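News from the handling group

The travel case task is now our main recording job, and it will stay that way until the summer break. Reinaldo Dantas took over the schedule from Nazar Holovko at the start of the month, and the two of them have written this update together.

The work is done with a pair of hand-held grippers, one in each hand. The person recording packs small toiletries into a soft case on the table, and the movements are saved for the learning system to train on.
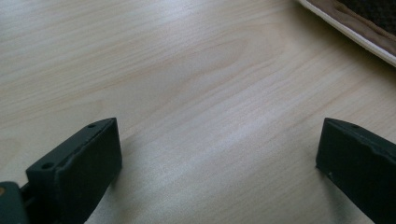
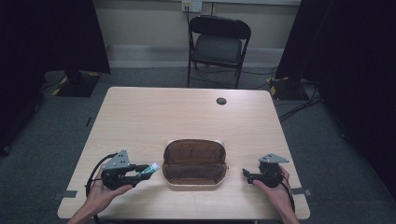 We have 501 recordings of this task that passed checking. Another 47 were set aside. Most of those had a gap in the data from one of the two grippers, and a few were stopped early by the person recording. They have been kept in a separate folder in case the Burkska team wants them for its work on spotting failed attempts.

The first model was trained on 300 recordings in December and tested at Sultell. It could pick up most of the small items but was poor at placing them. It tended to let go too high, and it had trouble when an item needed turning before it would fit. Looking back through the recordings, Nazar found that nearly all of them had been made by the same three people, who had fallen into the same habits. They started from the same side and put things down in the same order.

The instructions have been changed as a result. The starting place of each item is now drawn from a list before every attempt. People are asked to swap which hand does the packing halfway through a session. If something slips, carry on and pick it up again in the ordinary way. Please don't restart the attempt, as the model needs to see how a person recovers from a small mistake.

Sessions have been cut to 31 attempts each, with a break in the middle. Several people told us their wrists were sore by the end of the old, longer sessions, and the later attempts were noticeably slower.

Clalico has agreed to run the next round of tests on its own arm, using the newer recordings only. Reinaldo will send the results round when they come in. After that we plan to start on the Kröger task, which uses stiffer boxes with a push-on lid and will need both hands working together for most of the attempt.

We are still short of left-handed people. If you are left-handed and can spare a morning, please speak to Reinaldo. New starters get a short practice session first, and the practice attempts are not kept.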